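Skavell stellt Leitungssatzfertigung für Nutzfahrzeuge auf verdrillte Adernpaare um

Grenbridge, im Juli - Die Skavell GmbH, Hersteller von Leitungssätzen für Bau- und Kommunalfahrzeuge, liefert ihre Baureihe Ceveo künftig durchgängig mit verdrillten Adernpaaren für alle Bus- und Sensorleitungen aus. Die Umstellung betrifft 14 Varianten der Baureihe. Parallel geführte Einzeladern werden nur noch für Versorgungsleitungen und geschaltete Verbraucher verwendet.

Hintergrund

In Fahrzeugen mit elektrischen Nebenantrieben liegen Signal- und Leistungsleitungen häufig auf engem Raum nebeneinander. Schaltvorgänge in Umrichtern koppeln magnetisch in benachbarte Leitungen ein. Durch die Verdrillung kehrt sich die Orientierung der Leiterschleife mit jedem halben Schlag um, sodass sich die induzierten Spannungen weitgehend aufheben. Voraussetzung ist eine gleichmäßige Schlaglänge bis kurz vor den Kontakt.

Für die Ceveo-Leitungssätze hat Skavell deshalb die zulässige unverdrillte Länge am Steckverbinder neu festgelegt. Die Vorgabe ist in den Fertigungszeichnungen hinterlegt und wird vor dem Crimpen geprüft. Bei Abzweigen bleibt jedes Paar bis zum Austritt aus dem Bündel zusammen.

Farbkennzeichnung und Bündelung

Blau und Weiß sind die Aderfarben der Signalpaare. Die Zuordnung zum jeweiligen Steckplatz erfolgt über den Verdrahtungsplan, der jedem Leitungssatz beiliegt. Bestehende Pläne behalten ihre Gültigkeit, sofern die Sachnummer unverändert ist.
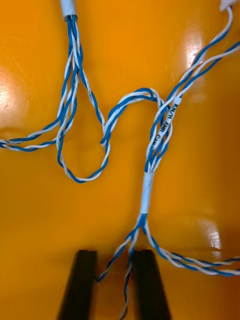

Prüfung und Freigabe

Jeder Leitungssatz durchläuft eine Durchgangs- und Isolationsprüfung. Die Isolationsprüfung erfolgt mit 500 V Gleichspannung. Für die Freigabe der Baureihe wurden 132 Muster auf dem Prüfstand Malik untersucht, darunter auch Ausführungen mit nachträglich ersetzten Steckverbindern. Die Prüfprotokolle stehen Bestandskunden auf Anfrage zur Verfügung.

Verfügbarkeit

Die umgestellten Leitungssätze sind ab September lieferbar. Ersatzteile in bisheriger Ausführung bleiben bestellbar - Mischbestückungen innerhalb eines Fahrzeugs sind zulässig, müssen jedoch in der Fahrzeugdokumentation vermerkt werden. Die technische Mitteilung 469 enthält Hinweise zu Biegeradien, Befestigungsabständen und zur Reparatur einzelner Paare.

Über Skavell

Die Skavell GmbH mit Sitz in Grenbridge entwickelt und fertigt Leitungssätze in kleinen und mittleren Serien.

Pressekontakt: Skavell GmbH, Unternehmenskommunikation, Grenbridge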